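Notebook, April, started 9:40
Bench 2, garment task. Present: me (Shivam), Babita on the grippers, Ramesh dropping in to argue.

Reading the Flallard handling rules, draft 2, against what we do at the bench. Italo wants them adopted as written. I want to know which lines would change anything. 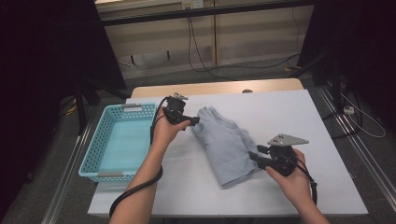
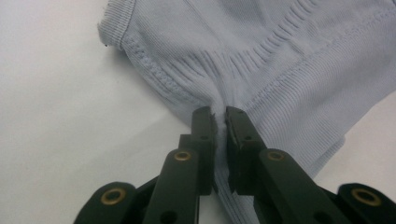 Garment task, both grippers at the board; second one is the pinch up close.

Rule 4, "grasp on a seam or hem where one is available." Sounds fine until you try to say what counts as available. The pinch in the close-up took a narrow fold of the rib and the knit gathers into it from above. The stitched band runs right down toward the grip. Is that a seam grasp? Babita says yes, Ramesh says no, and the rule doesn't say. Two annotators, two labels, same still. Poonam will have to merge those.

Rule 6, cable routing. Draft says cables must be "secured clear of the work area." Ours loop down by the forearm and go off the near side of the table, and the left one crosses a corner of the board. By the letter that's a fail. I'd call it acceptable as long as the cable never reaches the cloth. Asked Italo where the wording came from – he thinks it was lifted from the old Skatero arm manual, which was written for fixed cells with no person in them. Nobody checked whether it made sense for hand-held work.

Rule 9, 200 episodes between fingertip inspections. Why 200? No source given. Maurya pads and Broltell pads don't wear alike and I doubt one number covers both. Ramesh's answer was that some number beats no number. Maybe. I'd still like to see a wear log before I sign under it.

Rule 11, basket position "consistent." Consistent with what? If they mean long sides pointing away from the operator, write that down.

One I do agree with: start from a cleared board, basket and garment only. Cheap to follow and easy to check later.

To do
– Babita: put a strip of tape on the board for the basket edge
– Poonam: pull stills for rule 4 and get both labels, blind
– me: rewrite 6 and send to Italo before he circulates draft 3
– rule 9 stays unsigned for now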